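Home Talks Notes Handouts Contact

CARING FOR OLD POLISHED TABLES
Speaker notes, Iman Filali
August 13, 2020

Slide 1 -- title

Say hello, check the people at the back can hear. Talk runs 40 minutes with questions at the end. Handout is on the chair. Phone numbers for the suppliers are on page two of the handout, so there is no need to write them down.

Slide 2 -- what I mean by a polished table

Long dining and hall tables with a high gloss top and some kind of ornament on the front. Most of you have one, or had one in the family. I am leaving out kitchen tables and anything with a tile or glass top. Those came up in the February talk and the notes for that one are still on the site.

Ask for a show of hands: who knows what finish is on theirs? Usually very few. Move on to the next slide either way.

Slide 3 -- find out what the finish is

Three common ones: shellac, lacquer, varnish. Test in a spot where it won't be seen, on the underside or the inside of a leg. One drop of denatured alcohol on a cotton swab. Shellac goes sticky quickly. Lacquer thinner will soften lacquer. If neither one does much, treat it as varnish.

Stress this: do not test on the top. I have seen a swab mark the size of a dime cost 330 dollars to put right. The owner had been told by a neighbor that it would buff out.

Slide 4 -- dusting

Soft cotton cloth, barely damp, then a dry one. Follow the grain. No feather dusters, they have quills and the quills scratch. No spray polish with silicone. Silicone gets into small cracks and whoever refinishes the table later will have trouble with it.

Wax once a year is plenty. I use the Vutik paste in the small tin. Oment is fine too but takes longer to buff. Put it on thin, wait, buff with a clean cloth. If the cloth drags, there is too much wax on the table.

Slide 5 -- light and curtains

A dark top near a window will fade. It fades unevenly if something always sits in the same place. Full-length curtains help a great deal, and lined ones are better. Shift things on the table every month or so. Runners too.

Mention the Hutsuliak house here. The hall table there had a runner on it for 63 years. When it came off, the strip under it was nearly black and the rest had gone orange. It took two rounds of toning to bring the colors close, and you can still find the line if you know where to look.

Slide 6 -- seeing the surface properly

The best check for a glossy top costs nothing. Get your eyes down near the level of the table and look along it toward the curtains or the wall. From standing height you mostly see color. From low down you see reflections, and cloudy patches, rings and old drips show up as breaks in them. Do this before you wax and again after.
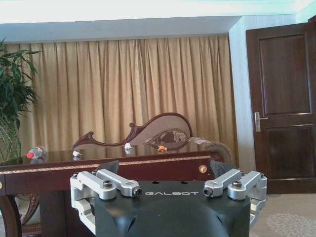
Dark reddish-brown table seen from low down, with the pale folds behind it mirrored in the top. Gold band along the front.

Leave this one up for a minute. Ask people what they look at first. Then point to the band and the round medallion near the right end of the apron, which takes us to the next part.

Slide 7 -- gold bands and medallions

Different rules from the wood. Gold trim can be paint, leaf, brass or something else, and you can't always tell by looking. Until you know, dry brush only. A soft artist's brush, half an inch wide, works well in a small repeating pattern. Hold the vacuum hose nearby with a piece of cheesecloth over the end.

No metal polish. It stains the wood next to it and takes leaf straight off. Keep the wax off the trim as well -- it dries white in the low spots and has to be picked out.

Regilding is a job for a shop. Ukmont quoted me 1680 dollars for a full apron last year, and that was with the table delivered to them.

Slide 8 -- moving a long table

Two people at least. Lift from the frame under the top, never by the top or the apron trim. Take off rings and belt buckles. Blankets on before it goes through a door.

Slide 9 -- questions

Likely ones: white rings (start with the mildest thing, wait a day before trying again), candle wax (let it harden, plastic card, no knife), felt pads (yes, check them for grit). If someone asks what their table is worth, send them to an appraiser.

Remind them to take the sample cloths by the door.

Contact: Iman Filali, through the form on this site | Copyright Iman Filali | Back to top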